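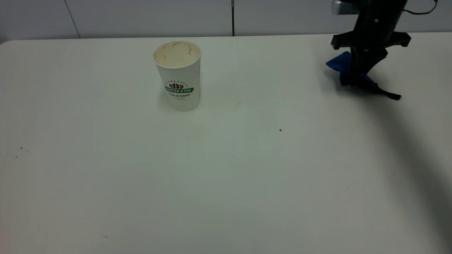 Chapter 9
Paper, Pulp and Patience

I made my first sheet of paper in a washing-up bowl, and it was dreadful. It was thick as a biscuit at one end, full of holes at the other, and it still had half a bus timetable showing through it. I kept it anyway (it's in a drawer somewhere) and I've been hooked ever since!

In Chapter 2 we looked at plant fibres and why they cling to each other once the water goes. Now we get to put that to use. Paper is a thin mat of tangled fibres, and nearly everything you like or dislike about a sheet — how it tears, how it takes ink, whether it curls on a damp morning — comes down to how those fibres were beaten and how they settled.

We'll start with the old rag mill at Rollen, where linen scraps were left to rot in heaps before anyone went near them with a hammer. The smell must have been something. From there we move on to wood pulp and the mill at Cirov, which went over to spruce and very nearly ruined itself doing it, as the early sheets turned brown and brittle on the shelf. I've got a Cirov school atlas that sheds bits every time I open it.

The last part of the chapter is practical. You'll need a mould and deckle, an old blanket, and 500 grams of scrap paper soaked for 12 hours, so put it in a bucket the night before. Avoid anything glossy.

Words to look out for: couching, deckle, furnish, grain, sizing.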